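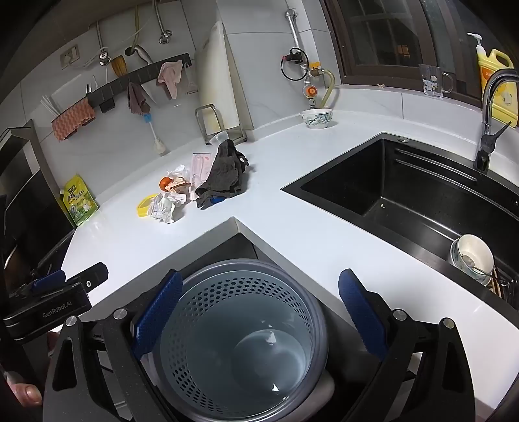 Clearing a corner bench

Corner benches collect rubbish faster than any other part of the kitchen. The corner is too deep to work in comfortably, so tissues, wrappers and the cloth from last night get pushed back there and stay. The method below suits a small kitchen with one bin and takes 20 minutes the first time, a good deal less after that.

Bring the bin to the mess

Most people carry handfuls of scraps across the room and drop half of them. Take the bin out from wherever it lives and put it right up against the cupboards, in the angle of the corner if there's room. A small round plastic one is best for this. It sits in close where the two benches meet and you can sweep light rubbish straight over the edge into it.

Start with the bin empty. If it still has something in it, take that out to the wheelie bin first.

Sort before you sweep

Don't run your arm along the bench and tip the lot in. Cloths, lids and bottle rings all end up in landfill that way, and I have lost a good measuring spoon to it. Go through the pile in this order:

Cloths and tea towels first. Shake them over the bin and put them straight in the wash. A cloth left scrunched up on the bench will smell by the next day in summer.

Clear cups and lids next. Rinse and check whether your council takes them. Ours takes cups but not lids.

Then soft plastic packets. Press them flat before they go in, as they spring back and fill a small bin in no time.

Tissues, crumpled paper and food scraps last. Scraps go to the compost if you keep one.

Seasoning packets

Packets leaning against the wall behind the bench get splashed, and if they are close to the stove they get warm as well. Spices lose their flavour with heat. Fold the top over twice, peg it, and stand the packets upright in a lidded tub in the cupboard. Glenys Yeoman wrote in to say she cuts the label off and tapes it to a jar, which is handy if the cooking instructions are on the back.

Bins with holes near the top

A plastic bin with a row of perforations around the upper wall lets air in, so it suits paper and dry rubbish. For kitchen use, put a liner in and fold it well down over the rim. Without a liner, anything wet will sit on the base - wash it out with hot water and dishwashing liquid, add a splash of vinegar if it smells, and leave it upside down outside to dry.

If the liner keeps slipping, a wide rubber band under the rim holds it.

Wiping down

White benches show tea and turmeric. Warm soapy water first, then bicarb made into a paste with water for anything that stays. Leave the paste on for 7 minutes and wipe with a damp cloth. Don't use it on natural stone without trying a hidden spot. Do the join in the corner with an old toothbrush - crumbs pack in there and draw ants.

Wipe the cupboard fronts under the edge while you're at it. Dark grey ones show every drip, and a dry microfibre cloth afterwards stops streaks.

Tip updated Thursday, February 20, 2020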